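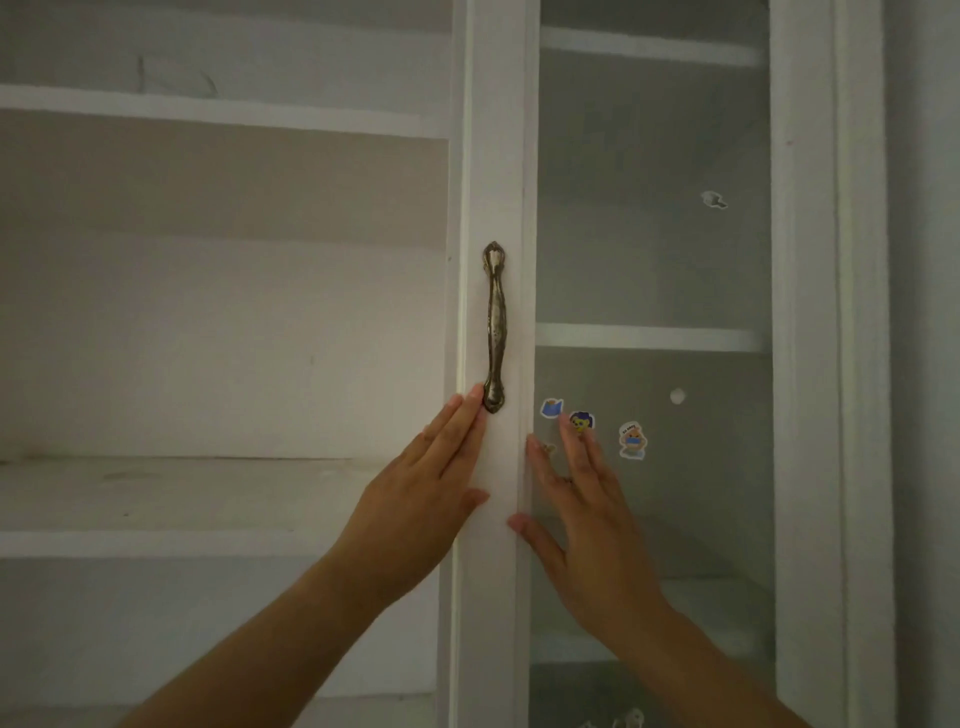 The dining room built-in, antique-style pull on it.

Thread on what I've learned about old house paint since we moved to Mangundap Street in July.

1/ The previous owners left 3 cans in the basement. All labeled "white." None of them match each other, and none match the trim.

2/ Took a chip to the paint store. Hafiz Oei at the counter said to cut it from a spot that never gets sun. Mine came from next to a window, so the match was too yellow. Went back with a piece from inside a closet.

3/ Test for lead before you sand anything. Our windowsills came back positive. The closet trim did not. Test every room.

4/ If old trim paint peels off in sheets, it's usually latex over oil. Wipe a small area with denatured alcohol on a rag. Latex comes off on the rag, oil doesn't.

5/ We had oil in the hallway. Cleaned it, scuffed it wet, one coat of bonding primer – then left it alone for 4 days. The can says you can paint sooner. I didn't want to do it again.

6/ Quotes for a pro to do all the downstairs trim: $3,949 from one painter, well above that from the other. Both wanted to spray. We're brushing it ourselves, one room at a time.

7/ Aisyah Nair asked what brush. A 2 inch angled sash. Wash it the same night.

8/ Stairs are next. Still deciding if the spindles get painted or stripped. If you've stripped spindles in place, tell me how long it took.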